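Linbridge Owners Forum > Buying, Selling and Closing > Square footage mismatch between listing and assessor

14 replies hidden by filter, showing most relevant

hallway_closet
Tuesday, February 8, 2022
Under contract on a two-bedroom unit in the Hirnholm building. Listing says 1,250 sq ft. County record says 538 sq ft less than that, and I have checked the parcel number twice. Seller's agent says the listing figure came from "the developer's plans." Inspection is done, appraisal is ordered but not back. Loan is conventional, 20 percent down. Two questions. Which number will the appraiser use, and do I have any leverage on price if the real figure lands somewhere in between?

plat_and_deed
The appraiser will use neither. They measure the unit and report what they measured. For a condo that means interior perimeter, paint to paint, finished area only. The county number is for tax purposes and is often decades stale. The developer's number may run to the outside face of the exterior walls and the centerline of the party walls, and some of them throw in the balcony.

A gap of 538 is too large for wall thickness. Look for a second level or a combined unit. If two parcels were merged and only one was updated, you would see exactly this.

hallway_closet
There is a second level. Loft plus bath over the kitchen. I had assumed it was original.

plat_and_deed
Then pull the permit history before you do anything else. Also get the recorded condominium plan, which shows unit boundaries by elevation as well as by wall. If the upper boundary of the unit is drawn at the original ceiling, the loft may be sitting in common element airspace.

transom77
Disagree that permits come first. The contract comes first. Read the clause on square footage. The standard form around here says all measurements are approximate and the buyer has verified them independently. If you signed that and your inspection period has run, a permit search only tells you how bad it is.

plat_and_deed
It also tells the title company, the lender and the insurer how bad it is. An unpermitted loft bath is a different problem from a sloppy listing. The measurement clause does not cover undisclosed unpermitted work.

transom77
Depends on what the seller knew. A second or third owner can say they bought it that way and be telling the truth.

plat_and_deed
They can. It still goes on the disclosure form if they know it is unpermitted, and once you put the question in writing, they know.

escrow_sediment
Both of you are right and the order does not matter much, because both take one day. Permit search at the county counter is free to view. Certified copies cost money, but you do not need certified copies.

On leverage: do not argue price per square foot. The seller will say you walked the unit and offered on what you saw. Wait for the appraisal. If the measured area is short, the comps change, and a low value gives you a number with somebody else's signature on it. Check that your appraisal contingency has not been waived. I have seen that box ticked by accident.

hallway_closet
Contingency is intact, eleven days left. Contract does have the "approximate" language. Requested the permit history this morning.

Has anyone here had the Hirnholm units measured privately? The appraiser's sketch will not reach me until the lender releases the report.

mezzanine_b
I own on the fourth floor, same stack layout, no loft. Had Poirier measure mine in January before refinancing. They came out 50 sq ft under the developer's figure on the main level, and all of it was the mechanical chase and the thickness of the entry wall. So the developer's plans overstate, but only by that much. The rest of your gap has to be the loft.

transom77
What did they charge?

mezzanine_b
$200 for a sketch with dimensions. $700 if you want a stamped plan the HOA will accept for an assessment dispute. The sketch was enough for me. They use a laser on a tripod and shoot every wall.

escrow_sediment
Get the sketch. The stamped plan is wasted money for a buyer who may not close.
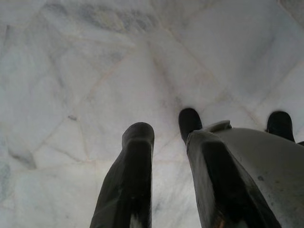

mezzanine_b
One more item on measuring the main level, because it affects the number. Finished floor counts as finished floor regardless of what is on it, so an upgrade adds nothing to the area, but agents in this building like to price it in as if it did. If your unit has white marble like the floor in the picture, value that on the condition and quality lines, separate from area. The appraiser makes one adjustment for size and another for finish. A listing that blends the two is how people end up paying for the same floor twice.

hallway_closet
Noted. Mine is oak downstairs and carpet in the loft. What is the ceiling height cutoff for counting the loft?

plat_and_deed
Under the usual standard, seven feet over at least half of the finished area of that level, and nothing counted where it slopes below five feet. Under beams and ducts you are allowed six foot four. Also confirm there is a fixed stair. An area reached by a ladder is normally reported separately.

transom77
I would add that appraisers in this county are inconsistent about lofts open to below. Same unit, two reports, two different areas. I would not assume the rule gets applied as written.

plat_and_deed
The opening itself is never counted. That part is not ambiguous. If two reports differ, one of them is wrong and you can ask the lender for a reconsideration.

transom77
You can ask. I have asked twice. Neither moved.

hallway_closet
Update. Permit history came back. One permit for "interior alteration, loft and half bath," issued and finaled under the previous owner. The assessor was apparently never notified. The bath is a full bath now, so the shower was added later with no permit on file. Skisero (title) says the unit boundary runs to the underside of the roof slab, so the airspace is mine.

plat_and_deed
Better than I expected. Ask the seller for a retroactive permit on the shower or a credit. Lean toward the credit — a retroactive permit can mean opening the tile, and it will not be finished before your closing date.

escrow_sediment
Also budget for the tax side. A sale is when the assessor looks again, and the loft will be added. Run your escrow payment on the larger area before you agree to any credit.

transom77
And get the credit written as a closing cost credit, with the lender's approval, before the contingency date. A verbal promise from the agent is worth nothing.

hallway_closet
Poirier is booked for Thursday. Will post the measured number when I have the sketch.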